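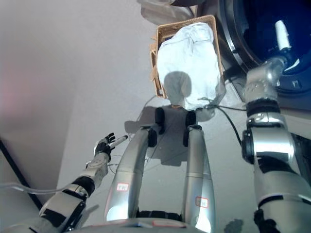 Skamach Laundry, version 2

A data set of laundry loading by teleoperated humanoid, recorded and labeled by the student robotics club at Kumardale College. The task in every episode is the same one most of us put off until the weekend: get clothes out of a basket on the floor and into a front-loading washer.

We are really happy with this one! Version 1 was a folder of clips and a spreadsheet, and you had to know one of us to make sense of it. Version 2 has proper time alignment, written labels, a fixed test split and a loader you can install. If you use it for anything at all, a class assignment included, please write and tell us how it went.

Last updated December 28, 2019.

What you get

241 episodes, each in its own folder. An episode folder holds:

head.mp4, the color video from the head camera
joints.csv, joint positions for both arms and both hands, logged at 50 Hz
commands.csv, what the operator asked for, on the same clock
labels.json, the phases of the episode and how it ended
notes.txt, whatever the operator typed afterward (sometimes a paragraph, sometimes "ugh")

The notes files were almost left out of the release. Aisling Brophy argued for keeping them and she was right, they are the first thing to read when a plot looks strange. Spelling is as typed.

Leg joints are not logged. The operator only drives the arms and hands, and the legs are held in a fixed standing pose set before the episode begins.

The setup

Everything was recorded in one corner of the Kavanagh Building, with the washer at the bottom of a stacked pair and the basket on the gray floor by the open door. The door is already open when an episode starts. Opening it is a separate skill and we wanted one clean task first.

The load is mostly white with a black garment in it. White cloth on white cloth is miserable to segment, and the black piece gives you one thing in the pile that is easy to follow from basket to drum. We changed which piece was on top from session to session, and the basket gets moved between episodes, so don't count on either being where it was last time.

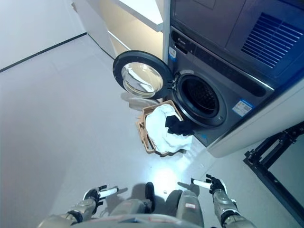 Can I use the head video without the joint data?
The video files stand on their own, and the loader takes a video_only flag that skips the CSV files completely. The labels still line up, since they are stored as video timestamps.

Phases

Labels divide each episode into stretches of time. The names are plain on purpose:

approach: the working hand is moving toward the basket
grasp: fingers closing, up to the point where the cloth lifts
carry: cloth held and on its way to the drum
insert: any part of the hand is past the rim of the drum opening
release: fingers opening, until the hand is clear of the cloth
recover: anything done to fix a problem, such as picking up a dropped sleeve
idle: no commanded motion

Insert was the hardest to agree on. In version 1 some of us started it when the cloth reached the opening and some when the hand did, and the two can be a good while apart if you are carrying something long. We went back and relabeled every episode by the hand rule. It took most of May and a truly unreasonable amount of toast.

Cloth that hangs out over the rim after release is marked with overhang: true. That flag says nothing about whether the episode succeeded. An episode is a success when the basket is empty, everything is inside the drum and the door could be closed without trapping fabric. A person checks that last part by hand, and the checking is trimmed from the video.

The split

39 episodes are set aside for testing. They are listed in test.txt and they come from sessions that contribute nothing to training, so a model can't do well by recognizing where the basket was left that afternoon. Please don't tune on them. If you need a validation set, cut it out of the training list, and cut it by session as well. The session number is the first part of every folder name.

Installing the loader

The loader is called Udis and it began as Nuala Ní Chonaill's term project. It needs Python 3, NumPy and OpenCV.

Unpack the archive anywhere with enough room.
Run pip install . from the udis folder.
Set SKAMACH_ROOT to the folder that contains test.txt.
Run python -m udis.check and wait for it to print "all good".

The check reads every file, so the first run is slow. It is worth the wait. A half-finished download will otherwise show up much later as a very confusing training curve, and we have all been there.

A first look at an episode:

from udis import Episode
ep = Episode.open("s04_e11")
for step in ep.phase("insert"):
 print(step.time, step.right_arm)

Try plotting the right wrist through a carry phase before you do anything else! You can see the operator slow down as the hand gets close to the machine, then hesitate, then commit. Every operator has a slightly different version of it and after a while you can tell who was driving.

Things to watch out for

The robot sees itself a lot. From the head camera the arms, the legs and part of the torso take up a big share of the view, and the shadow on the floor moves when the arms do. A background model that treats the floor as static will get this wrong.

The drum opening is near the edge of the picture in many episodes. Cropping to a centered square is the default in plenty of training scripts, and it can throw away the very spot where the cloth goes in. Udis does not crop unless told to.

Reflections come and go on the floor and on the silver shells of the arms. We did nothing to correct them.

Cables and wires are part of the robot and part of the data. We did not paint them out. Please keep that in mind if your method looks for thin dark shapes.

commands.csv runs slightly ahead of joints.csv, as it should, since an arm takes time to do what it is asked. Don't shift one onto the other unless you mean to remove the delay.

Failures are included. Some episodes end with a sleeve on the floor, and some end with the operator giving up. They are labeled and they are good data. Several of our favorite episodes are failures, s07_e03 above all, in which the same garment comes back out of the drum with the hand again and again and the operator's note is only the word "why". 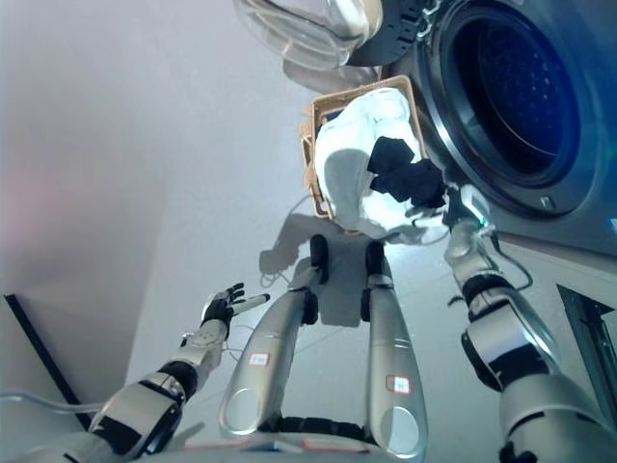

Aisling Brophy thinks the recover phase deserves more attention than anything else in the release, and she would happily trade a pile of clean successes for more of it. Her view is that a robot doing laundry in an apartment will spend much of its day putting right small things that went wrong, and that students learn more from labeling those stretches than from labeling the smooth ones. She is collecting ideas for finer recover labels, so send them in.

What we'd love to see next

Door opening and closing as their own tasks. Colored loads. Two-handed grasps on bigger pieces like a bath towel, which we tried and could not label consistently. And a decent baseline for phase prediction from video alone, as ours is a small network trained overnight on a shared machine and it still mixes up approach and idle.

Contributing

Label fixes are very welcome, however small. Give the folder name, the old times, the new times and a line on what you saw. Two club members look at each fix before it goes in, and the change is logged in CHANGES.txt with your name unless you ask us to leave it out.

For changes to Udis, run the tests first and keep the pull request to one subject.

License and citation

Data and labels are free for study and research with credit to the club. Udis is under the MIT license. To cite the data, use: Kumardale College Student Robotics Club, Skamach Laundry, version 2, 2019.

Questions go to the issues page, where Nuala usually answers first.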